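Old CPU out of a dead desktop, do I need to clean it?

Posted by Wilson Castaño

Hi all, I'm pulling apart a desktop that died on me in May and I'd like to keep the processor as a spare (my cousin has an Urnness tower that might take it). The lid is smudgy and has what looks like old thermal paste on it. Do I clean it before it goes in the drawer or leave it till I use it? And is there a right way to hold the thing? I'm scared of wrecking it, to be honest!

Two from my bench, the first with the chip at its socket on the green board, the second with it held upright by its sides: 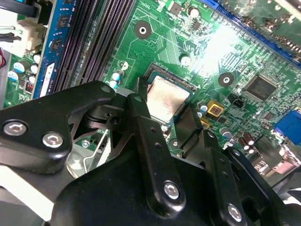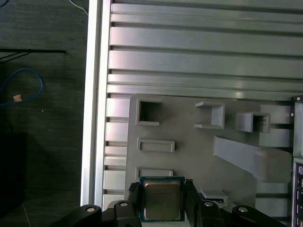

Replies

Yaneth Muñoz

Clean it now, old paste only gets harder to shift. A bit of isopropyl on a lint-free cloth, wipe gently, wait 10 minutes and go again if it's still grey. The writing on the lid can be pretty faint on a used one, so tilt it under a lamp and copy the model number down before you put it away. As for holding it, edges only, and keep your fingers off the underside and the socket pins. Those pins are a nightmare to straighten, I've done it once with a needle and never again!

I keep mine in the plastic clamshells they came in. If you've lost yours, an antistatic bag inside a small box is fine.

Arboleda30

just use a coffee filter and rubbing alcohol mate, works a treat. check your cousin's socket type first tho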